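Notebook, mobile client – 26 June 2019
Pludorden app, certificate pinning, second attempt

Continuing from the page before. The pin set in the released version has only one key in it, and the certificate on the API server runs out in July. If the new certificate comes with a new key, each installed app of the old version will refuse to talk to the server. I want to have this written down properly before I touch anything.

State in the morning:
- released version pins the leaf key, no backup pin
- the new version is on my branch, pins the present key and one backup key
- the backup key was made by Ernő, the private part is in the safe in his room, not on any server
- the server is still with the old certificate

First question was if we can keep the same key and only renew the certificate around it. Ernő says yes, the provider accepts a signing request made from the existing key. This is what saves us for the old versions. It is not so nice from the security side, the key has been in use for a long time, but the other choice is to lock out people who did not update. We agreed to renew with the same key now, and to change the key only when the old version has almost died out.

I made the signing request on the test machine with a copy of the test key, to see that the hash of the public key stays the same. It does. I compared the two hashes as text with diff and not by eye, last time I did it by eye and I missed one character.

Then the test with the proxy. Setup as usual: phone on the test network, Foment running as the proxy on my laptop, its root certificate installed on the phone as trusted.

Run 1, old release. Connection refused by the app, correct.
Run 2, my branch. Connection went through. Not correct!

It took me until lunch to find why. In the debug build the pinning is switched off by a flag, and I had built the debug variant without looking. So run 2 means nothing and I cross it out. I rebuilt as release and signed with the test signature.

Run 3, my branch, release build. Refused, correct. The log shows the pin failure and the app shows the "no connection" screen.
Run 4, same build, proxy off. Works normally.
Run 5, same build, test server switched to the backup key. Works normally. This was the run I most wanted to see.
Run 6, same build, test server switched to a third key that is in no pin set. Refused.

For run 5 I had to restart the app, the old connection was kept alive and the first requests did not make a new handshake. Please remember this when you repeat it, otherwise you test nothing.

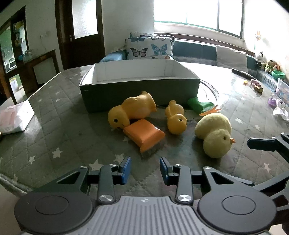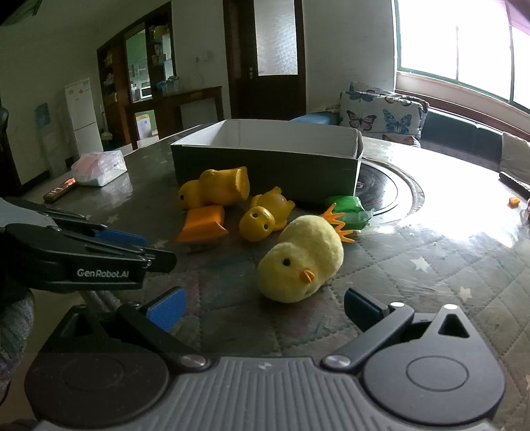

Second part of the day: the failure screen. At the moment the user gets the same text for a pin failure and for a missing network. Niamh asked if we should tell the user the difference. My opinion is that we should say something, but not much. A person in a hotel network with a strange proxy will try again and again, and then write to support that our server is down. Proposal for the text: "The app could not make a secure connection. Please try another network." Niamh will check the English and I will ask Csenge for the Hungarian.

We also spoke about reporting. The app can send a small report when a pin fails, but it has to go by another host, the pinned one is exactly what does not work. Lies has an endpoint on the Cleltden machine which we already use for crash reports. She looked at its log for me: 1,578 failed handshakes are recorded there since the last release. They are recorded without the reason, so I cannot say how many of them are pins and how many are just a bad network. I added a field for the reason on my branch. Two values only, "pin" and "other". I do not want to send the certificate chain that the phone has seen, it can contain the name of a company and then we have to explain it in the privacy text.

The reports must be limited also. I set one report per app start. On the test phone without the limit, the retry loop wrote some 40 reports before I took it out of the network.

The retry loop itself: wait time started at 1,000 ms and never became longer. This is old code, from the Bozsik time, and I think it was meant to double with every try but the variable is set back inside the loop. Moved it outside. Now it doubles until one minute and stays there. For a pin failure I do not retry at all, the user has a button for it.

Ottó reviewed the branch in the afternoon. His remarks:
1. The pin hashes should be in one file, not in the code of both platforms. Done for Android. For iOS the build script has to be changed, I did not start it.
2. There should be a test which fails when the pin set has fewer than two entries. Done, it is a very short test but it would have saved us this whole page.
3. He wants an expiry date on the pin set, so that a very old app goes back to normal certificate checking and is not locked out forever. I am not sure. An attacker only has to find an old app or move the clock of the phone. We did not decide, Ottó will write his reasons in the ticket and I will write mine.

Open:
- renew the certificate with the same key (Ernő, first days of July)
- second copy of the backup key, in another building – ask Ernő where
- iOS build script (me)
- repeat runs 3 to 6 on iOS, with app restart between them
- error text in both languages (Niamh, Csenge)
- reason field in the report table (Lies)
- expiry date of the pin set, see remark 3

Test phone is back in the drawer. The proxy root certificate is still installed on it, so do not log in there with your own account.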